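5月の収集メモ、ハンガー編

書く書く言って放置してたやつ。忘れないうちに出します。推敲なし。誤字はあとで直す(たぶん直さない)。

先月からPrastauというプロジェクトでデータ集めをやってます。手で持つグリッパーを左右に一個ずつ握って、人間が作業して、それを学習用の例として貯めていくやつ。ロボット本体は今のところ出番なし。腕が届いてからでもいいのでは、という意見もあったけど、待ってると夏になるので始めました。

今回のお題はハンガー。プラスチックの普通のハンガーを台の上から持ち上げて、かごに入れる。それだけ。それだけなんだけど三週間かかってる。

最初に数字だけ書いときます。録ったのが全部で1058本。うち使えないと判断したのが236本。この236の中身が今日の話のほとんどです。

■なんでハンガーか

前のお題がスポンジだったんですよ。スポンジは簡単。どこ掴んでもいいし、潰れてくれるし、向きもない。学習させたらそこそこ動いて、みんな喜んで、じゃあ次は何にする、となって、Annag Jardineさんが「形が細くて、穴があって、掴む場所で結果が変わるもの」と言い出した。候補がハサミ、マグカップ、ハンガー。ハサミは指先のパッドが傷みそうで却下。マグは前に割ったことがあるので気が進まない。で、ハンガー。

正直なめてた。家で毎日触ってるものだし。

でもグリッパー越しに触ると全然ちがう。指が二本しかないので、細い棒を平たい台から拾うのがまず大変。台に寝てるハンガーって、下の隙間がほとんどないんですよね。人間の手なら爪を引っかけるか、端を押して浮かせるか、無意識にやってる。二本指だと横から挟むしかない。挟むと台に指先がこすれる。こすれるとガッと音がして、そのあとの軌跡がちょっと跳ねる。跳ねた軌跡をそのまま学習に入れていいのか問題。これはあとで書きます。

■やり方

一回分の流れ。

録画開始。両手を構える位置に持っていく。一拍おく。ハンガーを掴む。持ち上げる。かごの上へ。放す。手を構える位置に戻す。一拍おく。録画終了。

この「一拍」が地味に大事で、最初の日は入れてなかった。そしたら切り出しのときに始まりと終わりがどこだか分からなくて、動いてる途中から始まる例が大量にできてしまった。Dreltach(うちで使ってる切り出しのツール)は速度がゼロに近い区間を探して切る仕組みなので、止まってくれないと切れない。読めば書いてある。読んでなかった。

あと声。最初は「いきます」「はい」とか言ってたんだけど、音も録ってるのを忘れてて、聞き返したら独り言がすごい。「あー」「くそ」「まって」。音は学習に使わないので別にいいんですが、チェックする人が聞くので恥ずかしい。いまは黙ってやってます。黙ってやると今度は眠くなる。

置き方は一回ごとに変える。フックの向き、台の中の場所、あと表裏。表裏は左右対称なら関係ないだろと思うでしょう。今使ってるのはフックの曲がり方があるので、裏返すと別物です。置き方の順番はBinelで乱数を出してもらって、画面に出た角度に合わせて置く。目分量。分度器を当てる案もあったけど一日でやめました。一本ごとに分度器当ててたら日が暮れる。目分量のブレはむしろばらつきとしてありがたい、という整理にしてある。

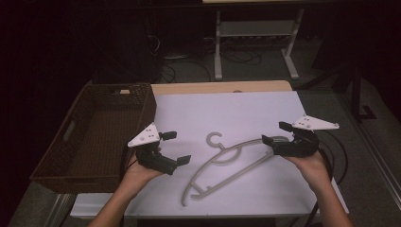 ハンガー回の途中。右が端のほうに来てるところ。

台は天板が白いやつを使ってます。白にしたのはAnnagさんの希望。わたしは木目がいいと思ってた。ハンガーが薄いグレーなので、白い天板だと輪郭がけっこう溶けるんですよね。これで学習できるのか、と聞いたら「溶けるくらいでできないと、家では使えないでしょ」と言われて、まあそうか、と。濃い色のハンガーも買ってあるけど、そっちは後半に回しました。

かごは左に固定。これも本当は動かしたい。動かすと組み合わせが増えて終わらないので、今回は左。次回は右、その次が床、の予定。予定です。

■捨てた236本について

内訳をちゃんと出してなかったので、夜中に表を作りました。ざっくりこう。

録画の不具合で捨てたのが107本。残りは動作のほうの理由。

107本の不具合、ほぼ全部ケーブルです。左右のグリッパーから一本ずつケーブルが出てて、これが腕の動きにくっついてくる。かごのほうへ大きく動かすと引っ張られる。引っ張られるとコネクタが一瞬ゆるむ。ゆるむと、その手の記録だけ数フレーム抜ける。画面には何も出ない。ここが嫌なところで、やってる本人は気づかずにずっと続けてしまう。午前中まるごと片手だけ穴あきだった日があって、昼に気づいて、カップ麺食べながらちょっと放心した。

対策。ケーブルを肘のところで面ファスナーで軽く留める。きつく留めると手首が回らないので、指一本入るくらい。あと、十本録るごとに記録の長さを左右で見比べる。差があったらその十本は疑う。自動でチェックするスクリプトは今書いてる途中です。書いてる途中のまま二週間たってる。

動作のほうの理由はいろいろ。

落とした。これは意外と少ない。ハンガーは軽いので、浅く掴んでも持ち上がってしまう。

掴んだけど回った。多いのがこれ。棒の端のほうを一点で挟むと、重さで残りがくるっと下を向く。下を向いたままかごに向かうと、フックがかごの縁に引っかかる。引っかかると手をひねって外すことになる。ひねって外した例を成功に入れるか。

縁に当たった。かごは編んであるので、ハンガーの先が編み目に入る。入ると抜けない。一回、かごごと持ち上げてしまって笑ってたら録画が続いてて、その回は記念に取ってあります(学習には入れてない)。

両手の役割が途中で入れ替わった。右で掴んで、やりにくくて左に渡す。人間としては自然なんだけど、指示のほうに「持ちかえなし」と書いてあるので不可。持ちかえは別のお題として録る。

考えこんだ。掴む前に三秒くらい空中で止まってるやつ。これは自分で見て捨てました。迷いを学習させたくない。

■成功の定義でもめた話

ここが一番書きたかった。

最初の指示書には「ハンガーがかごに入っていること」としか書いてなかった。書いたのはわたし。で、二人で同じ録画を見て判定したら、ぜんぜん合わない。

フックだけ縁にかかって、下半分が中にぶら下がってる。入ってるのか。
半分はみ出してる。入ってるのか。
入ったけど、投げ入れた。入ってるけど、いいのか。

わたしは全部「入ってる」派。Annagさんは全部「入ってない」派。最後のは「投げる癖がロボットに移ったら、次に皿を持たせたときどうするの」と。皿はまだ持たせませんよ、と言ったら「まだ、でしょ」。ぐうの音も出ない。

結局、判定を三段階にした。きれいな成功、直しの入った成功、失敗。フックが引っかかって外したのは二番目。投げたのは失敗。縁にかかって止まったのも失敗。はみ出しは、放したあと勝手に落ちないなら一番目でいい。

最初からこうしておけばよかった。おかげで最初の週の分を全部見直すはめに。見直しで「直しの入った成功」に移したのが177本。捨ててません。ラベルだけ変えて残してある。

で、この177本が実は(実は、は変か)けっこう貴重なんじゃないかという話になってる。うまくいかないときにどう立て直すか、が入ってるわけで。きれいな例ばかり見せると、ちょっとずれたときに何もできない子に育つ、というのは前のスポンジのときに見てる。スポンジの端をつまみ損ねて、空のままの指をかごの上で開いて、満足げに戻っていくやつ。あれはつらかった。

なので今は、わざと少しずらして掴んで、直すところまで録る回を混ぜてます。ただ「わざと」はやっぱりわざとらしい。本物の失敗からの立て直しは最初に一瞬ためらいがあって、わざとのほうはそれがない。見比べると分かる。学習する側に分かるかどうかは知らない。

■こすった軌跡の件

さっき後で書くと言ったやつ。

指先が台にこすれると、軌跡が細かく跳ねる。最初はノイズだと思って、平滑化をかけて消す方向で考えてました。Engelhardtの後処理に強めの設定があって、それを通すと見た目はとてもきれいになる。

きれいになるんだけど、指先の高さがほんの少し浮く。平均を取るので当たり前です。浮いた軌跡をそのまま再生すると、ハンガーの上をすーっと通りすぎて空振りする。薄いものを拾うときは高さのずれが全部。気づくのに二日。

いまは平滑化を弱くして、こすったのはこすったまま入れてます。こするのも動作のうち、と思うことにした。そもそも人間も台に爪を当てて高さを知ってるわけで、当てずに拾えるほうが変。

とはいえ、ガッと強く当てたのは捨てる。強い弱いの線引きは今のところ耳。音、役に立ってた。上で使わないと書いたけど、使ってました。すみません。

■掴む場所

やってるうちに自分の癖がはっきりしてきた。

わたしはほぼ必ず長い腕の部分の、端から少し内側を掴む。右手で。フックが奥を向いてるときも手前を向いてるときも。無意識。Annagさんはフックの根元。根元は回りにくいので理にかなってるけど、指が混みあってて入れにくい。

それぞれ自分の癖で何百本も録ると、データが二つの山に分かれる。分かれること自体はいいとして、学習したほうが真ん中を取ろうとするのがまずい。腕の端と根元の真ん中って、何もない空間だったりするので。ハンガーは穴があいてる。平均を取ると穴に手が行く。お題を選んだときにこれを狙ってたのかと聞いたら、にこにこしてた。

なので途中から、掴む場所も乱数で指定することにしました。「腕、左」「腕、右」「下の棒」「フックの根元」。画面に出たとおりに掴む。これをやると急に下手になる。下の棒を左手で、とか出ると、ほんとに初日みたいな動きになる。初日みたいな動きは二番目のラベルが増える。それはそれで、と上の話に戻る。

下の棒はおすすめしないです。おすすめしないけど、録らないと偏るので録る。真ん中あたりを挟むとわりと水平に上がってくれるので、そこだけは好き。

■体のこと

地味だけど書いておく。

親指の付け根が痛い。グリッパーは握りっぱなしなので、午後になると力の加減が雑になる。雑になると、閉じるのが速くなる。閉じる速さの分布を時間帯で並べたら、15時すぎからあからさまに速い。データに疲れが写ってる。おもしろがってる場合ではない。

それで、連続は一時間まで、のあと二十分あける。あける間にラベル付けをやる。ラベル付けはマウスなので、結局また右手。左手でマウスを使う練習を始めました。これは迷走かもしれない。

あと肩。台が少し低い。身長差があるので、わたしに合わせるとAnnagさんが高すぎると言う。一回ずつ台の高さを変えるとカメラから見た景色が変わってしまうので、変えないで立ち位置と靴で調整してます。厚底のサンダルを買った。経費で落ちるか聞いたら返事がない。

■床

ケーブルの話のつづき。床もすごいことになってる。カーペットの上に電源のタップと黒いコードがごちゃっとあって、片づけようと毎日言って、毎日録りはじめてしまう。足で引っかけたことが二回。二回目は録画中で、軌跡が両手同時にびくっとなってた。見事に同時。捨てました。

背景に写るものを片づけたほうがいいかどうかは、意見が割れてます。きれいな背景だけで録ると、きれいな部屋でしか動かない。でも散らかりかたが毎回同じだと、それはそれで覚えてしまう。散らかりかたを毎日変えればいいのか。片づけない言い訳としてはかなり強い。いまのところその線で。

■本数は足りてるのか

よく聞かれるけど、わからないです。

スポンジのときは、だいたい半分まで録ったところで一回学習させて、そこから先は伸びが小さかった。ハンガーは同じところでまだ全然だった。掴む場所を指定しはじめてから伸びかたが変わったので、本数よりばらつきなんだろうとは思う。思うけど、どっちも同時に変えてしまったので切り分けできない。やり直すとしたら、先に置き方だけ変えた組と、掴む場所だけ変えた組を別々に録る。やり直したくはない。

途中経過としては、フックが奥を向いてるときはまあまあ拾う。手前を向いてるとだめ。手前だとフックに指先が先に当たって、ハンガーが逃げる。逃げたのを追いかけるのが、まだできない。追いかける例を録ればいい、と口で言うのは簡単で、逃げるハンガーを追いかけて掴むのは人間もけっこう下手です。昨日やってみて、五回連続で台から落とした。

■はまったこと、順不同

・時計合わせ。左右の記録の時刻がずれてた日がある。録画の頭で両方の指先を同時にカチッと閉じるようにしたら、あとから合わせられる。映画のカチンコみたいなもの。もっと早くやるべきだった。

・保存先の容量。満杯になると録画が始まったふりをする。始まってない。始まったふりをするのをやめてほしい。

・照明。夕方に窓の光が変わる。カーテンを閉めたら今度は天板がうっすら紫っぽく写る。自動の色合わせを切って、そのまま固定。色は気にしないことにした。

・ファイル名。日付と人の頭文字とお題の番号にしてたら、二人とも同じ番号から始めてて上書きしかけた。しかけただけ。冷や汗。

・指先のパッド。すり減ると滑る。滑りはじめの時期のデータをどう扱うかは保留。交換した日だけはメモに書くようにしてます。メモを書くのを忘れた日が一日あって、その日がいつだったか二人とも覚えてない。

・ハンガーのたわみ。何百回も挟んでるうちに微妙に反ってきた気がする。新品と並べると、うーん、気のせいかも。いちおう二本目をおろして混ぜて使てます。

■次

濃い色のハンガーに入る。それから、服がかかったままのやつ。Tシャツ一枚かかるだけで難しさが別の世界になるのは試しに一回やって分かりました。ハンガーを掴んだつもりで袖を掴んでる。逆もある。

あと指示書の書き直し。今のは追記に追記を重ねて、「ただし」が多すぎる。新しく手伝ってくれる人が来週から入るので、それまでに一枚にまとめたい。まとめたやつは、社内のことを抜いてここにも貼ります。貼るって前回も書いたな。スポンジのぶんはまだです。

コメントで前に聞かれてた、手に持つ式と遠隔で腕を操作する式とどっちがいいか、という件。うちは腕がまだないので比べられてないです。手に持つほうは覚えるのが速い。そのかわり、人間の手首だから行けるところまで行ってしまって、あとで腕が届かない姿勢がまざる。届く範囲のチェックは全部録ってからまとめてかける予定で、正直そこで何本減るか見るのがこわい。結果が出たら書きます。

充電おわったっぽいので、戻ってあと一時間だけ録ってきます。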